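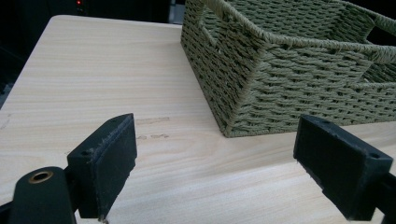 Aníbal Echeverri hielt uns schon beim ersten Entwurf entgegen, ein Korb sei erst dann aufgeräumt, wenn man ihn mit einer Hand vom Tisch ziehen könne, ohne hineinzusehen. Der Einwand hat den Aufbau der Studie verändert, und wir sind ihm bis heute dankbar dafür!

Abb. 3: Geflochtener Korb in gedecktem Grün auf heller Tischplatte, mit umwickeltem Rand und ausgesparten Grifföffnungen.

3.2 Körbe als Ordnungsmittel im Haushalt

Die Haushalte in Silivstead und Brurkthorpe führten über den Dezember ein Tagebuch, in dem sie jedes Ein- und Ausräumen offener Behälter festhielten. Von 218 Einträgen betrafen 134 rechteckige Körbe mit Griffen in der Wandung. Für uns war das der schönste Befund der ganzen Erhebung, denn gerade diese schlichte Form (vgl. Abb. 3) hatten wir im Vorfeld unterschätzt. Die Öffnung dicht unter dem Rand dient zum Tragen, wird im Alltag aber ebenso gern als Guckloch benutzt – 13 Einträge erwähnen ausdrücklich den Blick durch den Griff.

Auch das Flechtwerk verdient Aufmerksamkeit. Dichte, waagerechte Reihen aus gedrehter Kordel ergeben eine Wand mit deutlich fühlbarem Relief, und leicht ausgestellte Seiten erleichtern das Hineingreifen. In neun Einträgen beschreiben die Teilnehmenden, wie sie Körbe leer auf den Tisch stellen und erst dann entscheiden, was hineinkommt. Diese kleine Pause vor dem Einräumen halten wir für ausgesprochen aufschlussreich; im Kodierschema führen wir sie als eigene Phase, getrennt vom Sortieren und vom Verstauen. Die Auswertung nach Raumtyp folgt in Abschnitt 3.3.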